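Vorgang: Fremdkörper in verpackten Tafeltrauben, Marke Linavura
Meldestelle Produktsicherheit, Riler Handelsgesellschaft
Status: in Bearbeitung
Priorität: hoch
Eröffnet am 4. August 2021

Eingangsmeldung
Eine Kundin der Filiale Nord teilt mit, in einer Schale kernloser Tafeltrauben einen dünnen, spitzen Metallstift gefunden zu haben. Die Schale war nach ihren Angaben beim Kauf verschlossen. Verletzt wurde niemand. Ware und Kassenbeleg wurden an der Information abgegeben und dort versiegelt.

Erstmaßnahmen
Der betroffene Artikel wurde in der Filiale aus dem Verkauf genommen und im Kassensystem gesperrt. Die zuständige Lebensmittelüberwachung sowie die Polizei wurden unterrichtet. Die Filialleitung ist angewiesen, Anfragen der Presse ausschließlich an die Zentrale zu verweisen.

Anlage 1 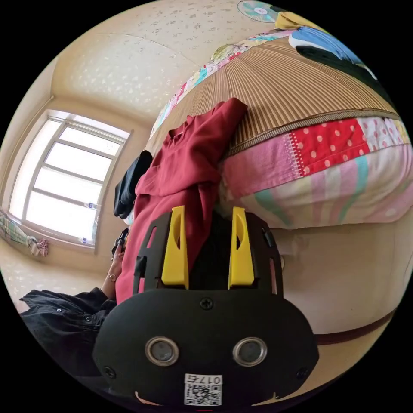
Greifer mit zwei gelben Fingern, schwarzes Gehäuse.

Rückverfolgung
Die Schale gehört zu einer Lieferung von 300 Einheiten, abgepackt im Betrieb Skusix. Davon befanden sich zum Zeitpunkt der Sperrung noch 60 im Kühlraum der Filiale. Der Lieferant Yousafzai hat die Chargennummer bestätigt und die Begleitpapiere übersandt. Die Abfrage im Warenwirtschaftssystem brach zunächst mit einer Zeitüberschreitung ab. Nach erneuter Anmeldung und Eingabe der Chargennummer ohne Leerzeichen wurde der Datensatz korrekt angezeigt.

Prüfung
Die verbliebenen Schalen wurden durch den Metalldetektor der Wareneingangskontrolle geführt. Beim ersten Durchlauf meldete das Gerät bei 25 Schalen einen Befund. Die Sichtkontrolle dieser Schalen ergab keine Fremdkörper. Als Ursache wurde eine seit Januar unveränderte Empfindlichkeitseinstellung für eine andere Verpackungsart festgestellt. Nach Neukalibrierung mit dem Prüfkörper verlief der zweite Durchlauf ohne Meldung.
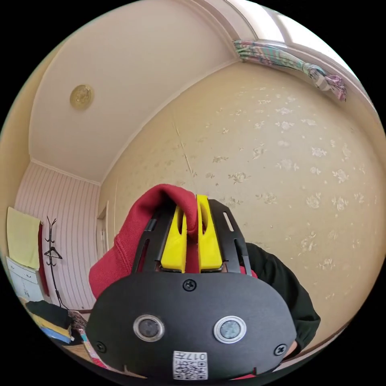
Das Prüfprotokoll beider Durchläufe ist dem Vorgang beizufügen. Die Schalen verbleiben bis zur Freigabe durch die Behörde unter Verschluss; eine Entsorgung oder Rückgabe an den Lieferanten ist bis dahin nicht zulässig.

Offene Punkte
Laborbefund zum Metallstift: ausstehend.
Stellungnahme des Abpackbetriebs zu Siebanlage und Schalenverschluss: angefordert.
Videoaufzeichnung der Obstabteilung: gesichert, Übergabe an die Polizei auf Anforderung.
Kundenaushang in der Filiale: Entwurf liegt der Rechtsabteilung vor.

Hinweis an alle Filialen
Gleichartige Meldungen sind unter diesem Vorgang zu erfassen. Die Erstattung des Kaufpreises erfolgt auch ohne Kassenbeleg. Der Vorgang wird erst nach Eingang des Laborbefundes geschlossen.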